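Recording Suture Demonstrations by Remote Control
Flerkier Training Laboratory – updated 2018-06-20

Operators must complete the console orientation before recording. Each session consists of 200 demonstrations, divided between two operators.

Step 1. Secure the tissue pad and confirm that both instruments respond to the hand controls. Set motion scaling to 5.

Step 2. Start the recorder, then grasp the needle. Pass it through both sides of the incision in one continuous motion – pauses are stored as part of the demonstration.

Step 3. Tie the knot using both instruments. Keep the long end of the thread clear of the jaws. 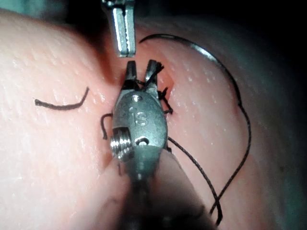

Wrist view of the pad, with thread tails at the incision and the curved needle at upper right.

Step 4. Before stopping the recorder, open the jaws and check the tips for caught thread. Remove loose pieces of thread from the pad before the next demonstration.

Step 5. Label the file as complete, partial, or failed. Failed attempts are to be kept. The January set contains 387 files, and all of them carry a label.

Questions about labeling should be directed to Darlene Dhillon.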